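The Quiet Return of the Mending Evening

Jul 29, 2021

In the town of Woselov, the library stays open late two evenings each month, and people bring clothes with holes in them. I went there first in May with a gray sweater that I was ready to throw away. I came home with the same sweater and a blue patch on its elbow, a little crooked, and I wear it still.

Mending was for my grandmother a normal duty. For my generation it became something strange, as a new shirt costs less than a lunch. Now the interest is coming back, and the reasons are different from person to person. Some want to save money. Others are tired of full closets. Many only like to sit at a table with other people and use their hands.

What you learn first

The beginners start with a button, then a straight seam, then a darn on a sock. The darn takes the longest. Around 35 minutes is usual for a small hole, and your first one will be ugly. The teachers do not correct it too much, and I think this is wise.

A place for small things

Pins and buttons disappear quickly, most of all on carpet. A shallow tray with upright walls is enough to keep them together, and a pale surface under it makes a dark needle easier to find.

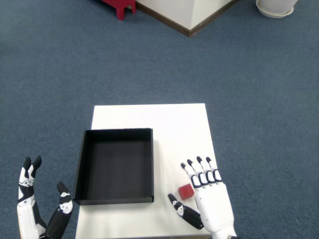 Where to begin

Ask at your library or at a fabric store. Bring one piece of clothing, already washed, and thread in a similar color if you have it.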